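# Secondhand Crime: What Happens to a Detective Series After the First Owner Is Done With It

Student project report, Popular Print and Its Readers
Liesl Reisinger

## 1. Background

My project is about used copies of one crime series. I wanted to know what the copies themselves can tell us about how a series gets read: whether people start at book one, whether they finish, and which books they keep. Most of the course reading dealt with reviews and sales. I wanted to work from the books.

The series is the Clatow novels by Nic Aodha. There are seven of them, all about a harbor police inspector named Clatow who is moved to a smaller post in every book. They were published in paperback by Plesetix and went through several printings. They are out of print now and easy to find cheap. I had read the second and the fifth before I started, in that order, and liked the fifth much better.

## 2. Where the copies came from

All the copies came through Ploltetti, a used book store that also takes in boxes from estate sales. The store let me go through the crime shelves and the back stock, and gave me access to its intake list. The list has 1,480 crime paperbacks on it. Of these, 156 are Clatow novels.

I handled every one of the 156. I bought 20 of them to keep working on at home, mostly because they had writing in them. The store sold them to me at the bargain bin price.

## 3. Method

For each copy I filled out one card with these fields:

- title and printing
- condition of the spine (uncreased, creased in the first half only, creased all the way)
- names, dates, or notes written inside
- anything left between the pages
- earlier price stickers or stamps
- whether it came in alone or in a box with other Clatow books

The spine field needs some explanation. A paperback from this period creases where it is held open. If the creases stop partway, the reader may have stopped there too. This is weak evidence for any single copy. A careful reader leaves no creases at all, and a book may have had several owners. I only used it to compare titles with each other.

I changed the card once, after the first afternoon. At first I had one field for "marks" and put everything in it. I had to go back and redo the early cards when I saw that stamps and handwriting needed to be separate.

## 4. Findings

### 4.1 The first book is the most common and the least finished

*The Low Dock* turned up more than any other title. It also had the most copies with creases in the first half only. The opening is slow. Clatow does not get a case until the fourth chapter, and before that there is a long account of a dispute over mooring fees. I think a good many readers bought the first book because it was the first book and gave up before the body was found.

### 4.2 The middle books were read hard

Books three, four, and five were in the worst shape. Loose pages were common, and two copies of *Salt Ledger* were held together with rubber bands. These are the ones where Sergeant Mell becomes a main character and the chapters get shorter. They were also the most likely to have more than one owner's name inside.

One copy of *A Berth for the Widow* has three names on the flyleaf in three different inks, each crossed out except the last. Next to the second name someone wrote "guessed it p. 90." The third owner wrote "did not" under that.

### 4.3 The last book is hard to find

I saw very few copies of *Inspector Ashore*. My first idea was that it had a smaller print run, but the store's list does not record that and I could not confirm it. Another possibility is that people who got to the end kept the book. The copies I did find were almost all creased all the way through, which fits either explanation.

### 4.4 Order

Boxes that held several Clatow books rarely held a full run. The most common set was three, four, and five together. This matches how the books were sold for a while: Plesetix put the middle books out again with new matching covers and left the series number off. A reader picking up the third book at that time would have had no way to know it was the third. I had the same problem myself with the second and the fifth.

### 4.5 Things left inside

Most were bus tickets, receipts, and torn strips of newspaper. There was one recipe for plum cake and one folded letter, which I read only far enough to see that it was private and then gave back to the store. I did not use it.

Handwritten comments were less common than I expected. Where they occur they are nearly always guesses about the murderer, or corrections. Someone went through a copy of *Tide Warrant* and fixed every mistake about knots.

## 5. Problems

The biggest problem is that a used book store sees only the books people let go. Everything I found describes readers who sold or gave away their copies, or died. The ones who kept the set are missing.

The second problem is that I was the only person filling out cards. "Creased in the first half only" is a judgment, and I made it faster by the end than at the beginning. I rechecked my own 20 copies in November against the cards and changed two of them.

I also should have written down which box each copy came from at the start. For the early ones I only have "box" or "alone."
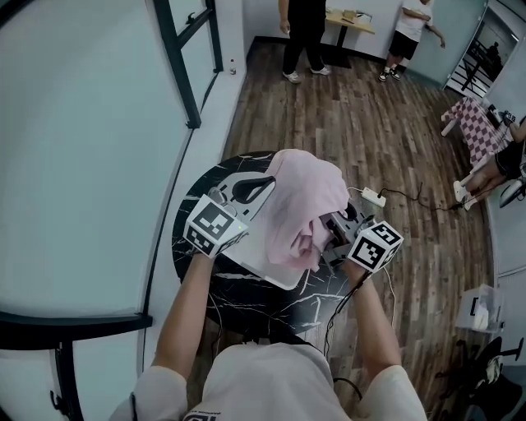
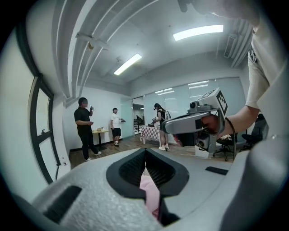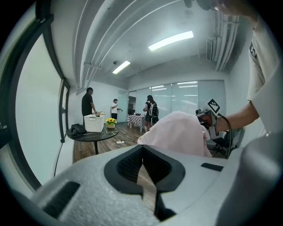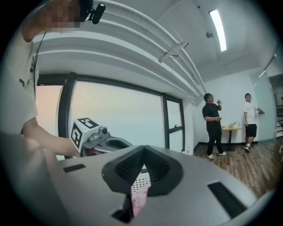 ## 6. What I would do next

I would like to do the same cards for a series where the numbers were printed on the spine from the first printing on. If the first book is still the least finished there, then the slow opening of *The Low Dock* is not the reason.

I would also like to ask readers directly. Ploltetti has agreed to put a short question sheet at the counter, asking people who buy a Clatow which one they read first and whether they went on.

## 7. Materials

The cards are in two shoe boxes, sorted by title and then by printing. The 20 purchased copies are with me and can be borrowed by anyone in the course. Please do not remove the slips of paper from between the pages; the page numbers are on the cards, but I have not checked all of them yet.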